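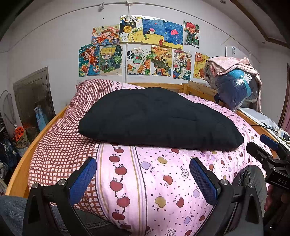 Issue 1070

Status: Closed, with one follow-up open
Product: Hernach front-load washer, freestanding
Location: laundry closet off the upstairs hall, Ondham
Reported problem: will not finish the final spin on bedding loads

Original report

The washer goes through wash and rinse with no trouble. When it gets to the final spin it starts turning, slows down, tumbles back and forth for a while, and tries again. After several tries it gives up, shows code 3, and ends the cycle with the door unlocked and the load still dripping.

It only does this with bedding. Shirts, jeans and towels come out the way they always have. The pink bedspread with the apples on it is the worst one. Sheets sometimes make it through and sometimes don't. The washer is four years old and has not been moved since it was put in. The problem began in October and was occasional at first.

Spin setting is 1000. I have not tried anything else yet.

Entry 1

Looked up code 3 in the booklet. It says "uneven load" and tells you to spread the laundry out and start again. Did that by hand with the bedspread, door open, pulled it loose from itself and laid it around the drum. Ran Spin Only. Same result, code 3.

Tried again with two bath towels added. It got a little further, then code 3.

Entry 2

Cleaned the drain filter behind the lower flap. Found lint, a hair tie and a button. The water that came out into the tray was clear. Put the filter back and checked for leaks.

Ran Drain and then Spin Only with the bedspread. Code 3. The pump sounds fine and no water is left in the bottom, so I am ruling out the drain.

Entry 3

Ran an empty drum at 1000. It went up to full speed with no trouble and stayed there to the end. There was a knocking sound on the way up that I don't remember from before. It goes away once the drum is at speed.

Ran the bedspread at 800. It finished on the second try. It came out heavier than I'd like but it was not dripping.

So 800 works as a stopgap.

Entry 4

Checked the level front to back and side to side with a carpenter's level on the top panel. Side to side was good. Front to back it was off, low at the front left. The locknut on that foot had backed away from the cabinet and the foot could be turned with my fingers. Raised it, tightened the nut, checked again. The cabinet no longer rocks when I push down on the corners.

Bedspread at 1000: finished, first try.
Sheets and pillowcases at 1000: finished.
Bedspread at 1000, the next evening: code 3.

Better, but not fixed.

Entry 5

Pulled the washer out of the closet. Each foot was sitting in a Flostileck rubber cup that came from the hardware store when the machine was installed. The cup at the front left had split along the rim and flattened on one side. The others looked all right but were hard, not springy. Took all of them out. The floor under there is tile and in good shape.

Leveled the washer again straight on the tile. Empty drum at 1000 was fine, with the same knock on the way up. The machine did not walk.

Bedspread at 1000: finished on the third try. Knocking was loud.

Entry 6

Called the Hernach service line at 9 a.m. They asked me to unplug the machine, open the door, push the drum straight down with one hand and let go. It should come up and stop. Mine came up, went down and came up again before it settled. They said that points to worn dampers, the struts under the tub that soak up movement during spin. Worn dampers let the tub swing too far with any load that soaks up a lot of water and holds together in one lump, and the control board reads it as an uneven load.

They gave me a part number for the pair and said not to replace just one. The warranty has run out, so parts are at my cost.

Ordered from Semwal Parts. Using 800 for bedding until they get here.

Entry 7

Dampers came in a plain box with the plastic pins included. Tipped the washer back against the wall with a folded blanket behind it. Had a helper hold it the whole time. The old pins have a small tab you press with a socket while you pull from the other side. The right one came out easily. The left one took most of the afternoon and I had to cut it.

With the old dampers off I could slide both of them in and out with almost no effort. The new ones push back hard.

Drum test repeated: comes up and stops.
Empty at 1000: no knock.
Bedspread at 1000: finished, first try.
Everything off the guest bed, in separate loads: finished.

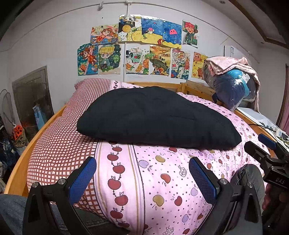

One reply under this ticket says the same code came up on another Hernach with good dampers, and there the cause was a shipping bolt left in the back panel since delivery. The reply adds that the bolts are worth checking before ordering any parts, and asks if the rubber cups went back on.

Bolts were out. I checked the back panel in Entry 5 and forgot to write it down. The holes have their plastic covers in.

The cups did not go back on. The washer sits on bare tile and has stayed put through every load so far. Flostileck makes a flat pad in the same size, but I don't plan to buy them unless the machine starts to move.

Follow-up

Recheck the locknuts and the level in January. If the front left foot has come loose again, replace the foot and nut.

Spin setting for bedding is back to 1000.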